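Hullivden Studio > Galleries > Clearing Out the Back Office

Galleries News Rooms to Hire Getting Here Contact

Print this page E-mail this page

The big office tidy

Well, we did it! After two years of saying "we really must sort out the back office", we finally gave up a chunk of March and sorted out the back office. If you've ever hired a room from us at Hullivden you'll have walked past the door and probably seen one of us pulling it shut behind us, looking shifty. It was never meant to be a store room. It was meant to be the place where we answer your e-mails and drink tea, and somewhere along the way it became the place where chairs go to retire.

Wálter Tello was away for the first part and didn't believe we'd start without him. The rest of you are very welcome to have a nose. Only one picture is up so far. I've got more on my old phone and I will get them off it, I promise, as soon as I find the right lead, which I'm fairly sure I put somewhere sensible during the tidy.

The rule we set ourselves was simple enough: drinks and rubbish first, then chairs, then cables, and no opening of old folders until the very end. I broke the folder rule within 15 minutes. There was a whole box of paperwork from the Protorano evenings, with the seating plans and everything, and I defy anyone to walk past that.
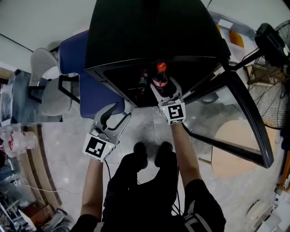 Words and pictures: Ravindran Shenoy
Filed under: Behind the Scenes

Round one, the bottles. A red-capped cola and its smaller neighbour, both living under the big curved monitor, and the blue chair waiting its turn. I'm putting my hand up now and saying the cola habit is mine. Wálter drinks coffee like a grown-up. The new rule is that drinks live on the side table by the door and go home with whoever brought them, and I've stuck to it for 3 whole weeks, which I think deserves some sort of badge.

The clear plastic cup with the red lettering, over on the grey desk, was next on the list. We'd got so used to cups on that desk that I had stopped seeing them at all! The desk has had a proper scrub now, and I'd forgotten how nice it is to put your elbows down on something that doesn't stick to them.

Then the chairs, and this took longer than everything else put together, mainly because we kept sitting on them. The blue one stays. It's the comfiest seat in the building and I will not be taking questions. The light grey one with the black metal frame has gone through to the meeting room, where it looks as if it had been there all along, and the ones with wobbly legs have gone to Krishnan, the repair place behind the station, who are going to see what can be saved. If they come back mended we'll have enough for 18 people in the long room without borrowing from next door, so fingers crossed.

Down in the corner by the wooden cabinet was the bit I'd been dreading. You can just about make out the grey container with all sorts around it, and the white cable wandering off across the tiles. I've tripped over that cable more times than I'd like to admit (once while carrying soup). It now runs along the skirting board in a bit of trunking from the Arnus shop, and it took me most of an afternoon to get it straight. Please admire it if you're passing.

The contents of the corner were a proper lucky dip. Spare plugs, a tape measure, half a packet of name badges, and the key to the noticeboard, which we'd had to replace in the autumn. We now have two keys to the noticeboard if anybody would like one.

Still to do: the shelves above the door, the drawer that won't open, and the rest of that Protorano box, which I've taken home to read properly. If you came to any of those evenings and would like your seating card back, drop me a line or knock on the office door. It opens all the way now.

Print this page E-mail this page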